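The Old Railway Path at Sorum: a visit

The leaflet for the Sorum open day promised "a restored station, a living goods yard and 12 information boards". I went on the Tuesday, when parking is free, and came away with mixed feelings and a wet left foot.

You start at the car park behind the Obeidat flour mill, which closed before I moved here and has been about to become flats ever since. The path drops down some steps to the old trackbed. It is flat, it is pleasant enough, and for the first stretch you could be on any cinder track in the country. 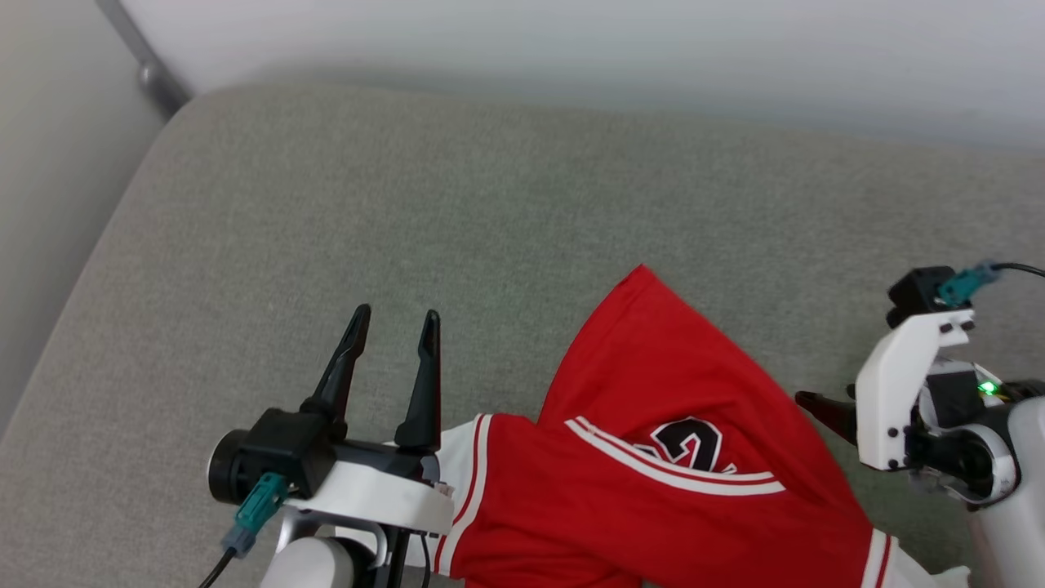 The station

"Restored" is a generous word. The platform edge has been cleaned and the canopy brackets painted a green that I doubt the railway company ever used. The canopy itself is missing. The booking hall was locked until 9, then until somebody found the key, and when we got in it held a bench, a lamp and a display on loan from Sallance museum. The lamp was nice.

Our guide said that 80 trains a day once stopped here. I have seen the old timetable in the library and can't make the sum work, unless she was counting every coal wagon.
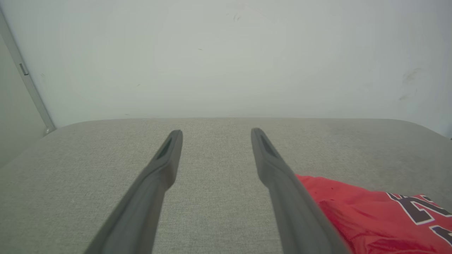

She also told us the footbridge was moved from Rerna when the branch closed. It may have been. The rivets look right for it, but the bridge in the old postcards of Rerna has a lattice side and this one is plain plate. I asked, and was told it had been "adapted".

The goods yard is a mown field with a buffer stop in it. I liked the buffer stop. Five of the boards are down this end, two of them facing into the hedge, and the one about the cattle dock shows a photograph of a different station altogether.

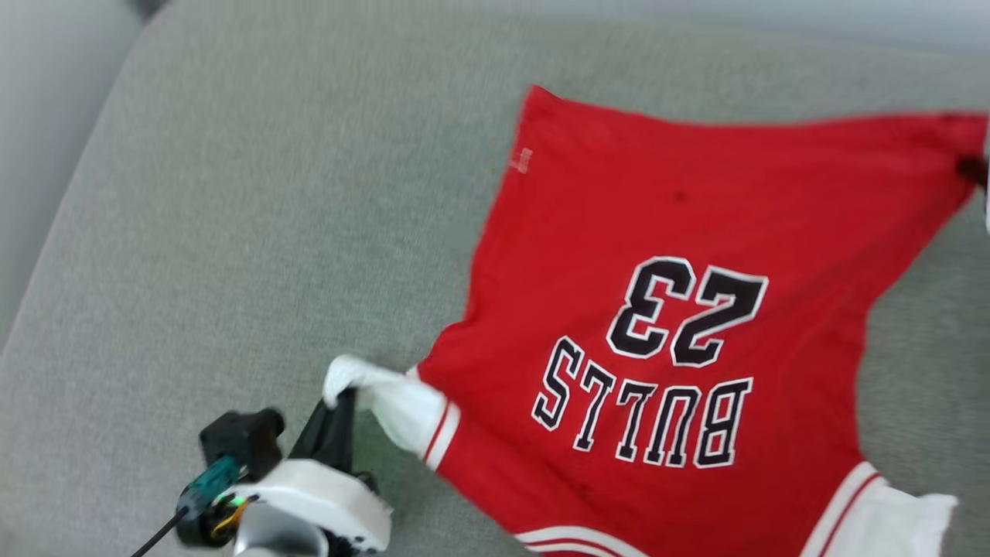
The way back is better if you leave the trackbed at the second bridge and follow the stream, though the stepping stones are further apart than they look. From there you get the only decent view of the viaduct, with the mill chimney behind it. The leaflet doesn't mention it.

Tea was served in the mill yard until four. Dogs are welcome on the path but not on the platform.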